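Posted 06/06/2024 in Local Business, Technology | 2 comments

Arkus opens its doors, and its robots take their time

Visitors to the Arkus workshop on Canal Street got to see the future of tidying up on Thursday, and the future would like you to stand behind the yellow tape, please.

The company, which builds small robot arms for packing and sorting benches, held its first open day since moving into the former Sugiyama piano showroom in April. The doors opened at 2, and 44 people signed the guest book, among them one who signed as "Batman" and was later seen eating most of the shortbread.

Founder Noboru Hayashi opened with a speech that had been billed as five minutes and ran to 15. He thanked the landlord, the electrician and his mother, and then moved on to torque. Several guests took the opportunity to admire the ceiling, which still has its original plaster.

The demonstrations were the main draw. Engineer Yurani Benavides ran a bench arm through a round of picking up everyday household things and putting them somewhere else, a job most of the audience had left undone at home. The arm approached each item the way a cat approaches a bath. When it finally set one down in the right place, it got a bigger hand than the speech.

"People expect it to be fast," Benavides said. "We can make it fast. Then you buy new cups."

Control software comes from Zetier, whose representative, Csaba Fekete, answered questions for most of the afternoon. The most common one was whether it could fold a fitted sheet. It cannot. The second most common was where the restroom was.
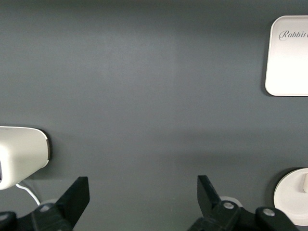 The view from the wrist of the bench arm, with both fingers over the gray work surface. Photo: Arkus

Children were allowed to drive a slower arm by joystick under the eye of Nanami Tamura, who runs training at the firm. Her best pupil was seven years old and asked about a job. Her worst was a member of the town council — he asked for another turn.

Hayashi said Arkus hopes to hold a second open day before winter, with a new model, the Canex, if it is ready. Asked whether it would be ready, he offered a tour of the loading dock.

Admission will again be free. Shortbread will be limited to two pieces per person.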